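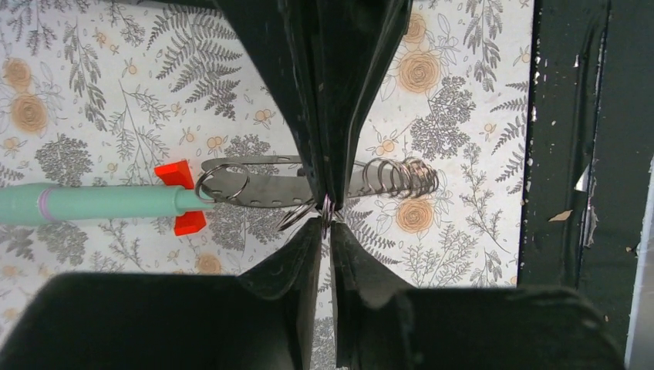 Binder rings, the thin wire kind. I sort mine on a flat metal holder so they stop migrating to the bottom of the drawer. A thread on how, for anyone who keeps loose-leaf notes or swatch cards.

The holder is a flat plate with a slim bar along the top and an open slot between the two. Rings thread around it. No lid, no compartments. Mine came from Tronier in February and the listing called it a "ring keeper". I have not seen it sold under that name since.

Sorting rule: large rings at the rounded end, small ones at the tapered end. Large rings hang loose and come off with one hand. Small ones pack into something close to a coil and need to be spread before you can lift one.

To spread them, push the pack toward the narrow end and let the first few fall open. Pulling a ring straight out of the middle drags its neighbours along and you end up with a knot.

Check each ring before it goes back on. Hold it edge-on to the light. A good one shows as a straight line. If the two ends of the wire don't meet, it will snag paper, so it goes in the scrap tin.

I started with a bulk bag of 800 from Calunar. Almost 20 in the first handful were out of true, which is poor but not unusual at that price. The Hughes ones cost more and the wire is stiffer. I use those for anything that gets opened daily.

Finish matters less than people say. Plated rings pick up a coppery colour with handling. It hasn't marked any paper of mine so far.

Things I wouldn't put on the holder: split key rings (too thick, they jam the slot) and anything plastic-coated – the coating scrapes off on the lower edge.

Current stock is 441 usable rings in 2 finishes. Most live in a jar and the holder only carries what I need for the week. Updated 11/19/24.

Next job is re-ringing the Skosville sample cards. The holes were punched too close to the edge, so they need the smallest size and some reinforcement first.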